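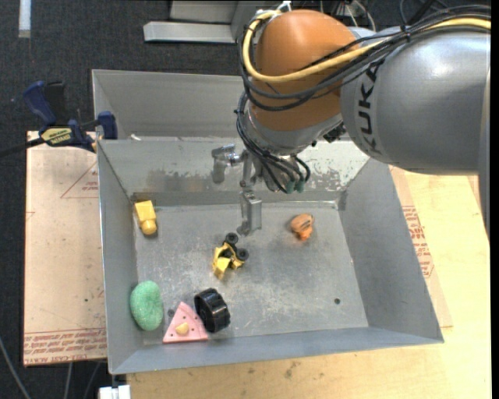 A robot arm over an open metal bin with small objects.

Ulimby evening school adds repair course and longer hours

The evening school in Ulimby will open again in August with a new course in basic home repair and with longer hours, the school announced this week. Registration is possible at the front office from 4 p.m. until the places are full.

The new course will run for 7 weeks and is meant for adults who never learned to fix small things in the house. Students will practice changing a lock, sealing a window and finding a leak under the sink. No experience is needed, and tools can be borrowed during the lessons.

"Many people asked us for this for years, and we did not have a teacher," said Caroline Nyanda, the head of the school. "Now we have Wycliffe Rashidi, and I am very glad about it."

Rashidi repaired apartments in Masanja for a long time before he moved to the town. He said he wants to keep the group small, so that each student gets enough time with the tools in their own hands.

The school had around 100 students in the last term. The most popular classes were bookkeeping and English, and both will continue with the same teachers. The sewing class moves to the ground floor – the room upstairs was too dark in the winter months, and students had complained.

The building will now stay open until 10 p.m., one hour longer than before. The last bus to Kisten leaves shortly after that, and this was an important point for students who come from there after work.

Sharon Sang, who took bookkeeping last term, has already put her name on the list for the repair course. "My kitchen door has not closed well since I moved in," she said. "I would like to do it by myself."

The fee for the repair course is the same as for the other evening courses. It can be paid in two parts.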